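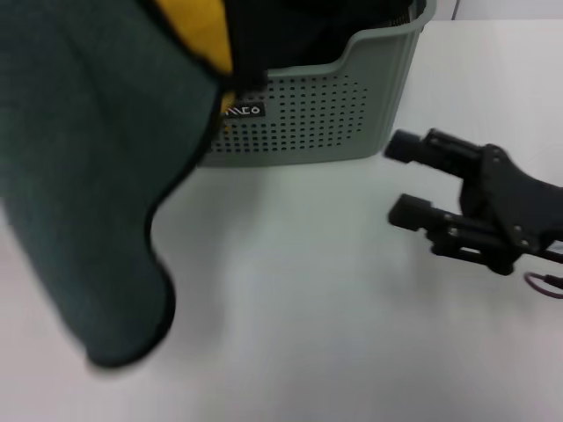
Cloth is one of the hardest things in a home to store well. A book keeps its shape when it is put on a shelf, and a cup stays a cup. A blanket, a coat or a soft bag will slump, slide and spread until something stops it. A basket is one of the oldest ways of stopping it. Baskets for cloth are often made with openings in their sides, and the pale plastic one here has small round holes set in straight rows. Dark material fills it to the top, and a green, fuzzy piece of fabric hangs in front. Those small holes have a purpose, and this page explains what it is. It also explains why cloth needs air, how to decide what goes into a basket, and how to fill one so that you can find your things again.

What cloth is made of

Nearly all cloth is made from fibers. A fiber is a very thin thread, often thinner than one of your hairs. Some fibers come from plants, such as cotton. Some come from animals, such as the wool of a sheep. Others are made in factories from the same family of materials as plastic.

Fibers are twisted together to make yarn, and yarn is woven or knitted to make cloth. If you look at a sweater through a magnifying glass, you will see that it is full of tiny gaps. Air sits in those gaps. This is why a sweater keeps you warm: the air inside it does not move very much, and still air is slow to carry heat away from your body.

Cloth that feels fuzzy has many loose fiber ends standing up from its surface. These ends hold even more air. They also hold crumbs, dust and pet hair, as anyone who has owned a fuzzy blanket will know.

Where the water goes

The gaps in cloth can hold water as well as air. When you come home in the rain, you can feel the water in your sleeves. There can also be water in cloth that feels almost dry. Water can float in the air as a gas called water vapor, which you cannot see. Some fibers, such as cotton and wool, take in water vapor from the air around them. On a damp day in November, a cotton towel hanging in a bathroom will hold a little more water than it does on a dry day, even if no one has used it.

If damp cloth is shut inside a box with a tight lid, the water has nowhere to go. After a time the cloth begins to smell. The smell comes from very small living things, such as bacteria and a kind of fungus called mildew. They grow best where it is damp and where the air is still.

What the holes do

A basket with holes lets air pass through its sides. As air moves past the cloth, it carries water vapor away. Scientists call this ventilation, and you use it at home whenever you open a window after a shower.

Holes do other jobs too:

They use less plastic. Wherever there is a hole, there is no material, so the basket can be a little lighter to lift.

They let you see a little of what is inside. You may not be able to tell one dark sweater from another, but you can tell whether the basket is full.

They let grit fall out. Sand from a beach towel can drop through if the holes are large enough.

Holes also have a cost. Every hole takes away some of the wall, and a wall with too many holes would bend or crack. For this reason many baskets have solid parts as well, often near the rim and at the corners. The rim is where hands pull when the basket is lifted, and the corners hold the sides together. The next time you see a plastic basket, look for the places that have no holes and ask yourself what those places have to do.

Why the edges are smooth

Run a finger along the rim of a basket and you will probably find that it is rounded. A sharp rim would be unkind to hands, and it would also be unkind to cloth. Knitted and fuzzy fabrics catch easily. When a loop of yarn is caught and pulled, it makes a snag, and the cloth around it may pucker. If you find a snag, do not cut it. Ask an adult to help you ease the loop back through to the inside with a blunt needle.

Sorting before filling

At the Hastcombe Children's Museum of the Home, our Saturday visitors are given a large pile of mixed cloth and one basket for each group. Most groups begin by pushing everything in. Sun-ja Jin, who leads the session, then asks them to take out one scarf without disturbing the rest. It is a difficult task, and it usually starts a good conversation about sorting.

There are several ways to sort, and none of them is the only right one. You can sort by kind, with all the bags in one basket and all the blankets in another. You can sort by owner. You can sort by season, which works well in homes with little space. You can also sort by how often a thing is used. Something you need every day should be near the top. Something you need on two days in the year should be at the bottom, or in another place altogether.

How to fill a basket

1. Make sure that everything is dry. Press thick seams and padded parts between your fingers. They hold water longer than thin cloth does.

2. Empty all pockets and bags.

3. Close zippers and fasten buttons. The teeth of a zipper can catch on soft fabric.

4. Tuck in straps and cords. A strap that hangs over the side can be stepped on or pulled.

5. Fold flat things in half, and then in half again, until they are narrower than the basket.

6. Stand folded pieces on their edges, side by side, like books. You will be able to see all of them from above.

7. Leave room at the top for your hand. Cloth that is packed too tightly cannot let air through, however many holes the basket may have.

Bags and other padded things do not like to be folded. Let them keep their shape, and put one inside another if they will fit.

Something to try

You will need two cotton washcloths of the same size, a basket or colander with holes, a plastic tub with a lid, and a kitchen scale. Wet both cloths and wring them out well. Weigh each one and write down the number. Put one cloth in the basket and the other in the tub, and close the lid. Leave them in the same room overnight.

Weigh them again the next day. Which cloth has lost more weight? The weight that is missing is water that has gone into the air. Open the tub and look at the inside of the lid as well. You may find small drops there. When you have finished, hang both cloths up to dry fully.

Words to know

Fiber – a very thin thread from a plant, an animal or a factory.

Mildew – a fungus that grows on damp things and can leave marks.

Perforated – having many small holes.

Ventilation – the movement of fresh air through a place.

Water vapor – water in the form of a gas.

Text by Chae-won Son for the Learning Department. Reviewed Thu 19 January.

Comments (4)

Pichit Mahawong
I used this with my class of 23 and we did the washcloth test with a salad colander. The cloth in the tub had hardly changed. Several students want to repeat it with wool.

Hyun-seo Joo
my blanket is fuzzy and it got a snag and i did cut it. now there is a hole. i wish i read this first

Chang-ho Cheon
Could you say whether a wicker basket works the same way? We have one from my grandmother and the cloth in it never smells.

Learning Department
Thank you for your question. Air can pass through the spaces in the weave of a wicker basket, so it does the same work. Please check it for rough ends, which may catch on knitted cloth.

Hastcombe Children's Museum of the Home, 14 Urkenness Road, Hastcombe | Contact the Learning Department | Copyright Hastcombe Children's Museum of the Home. All rights reserved. | Back to top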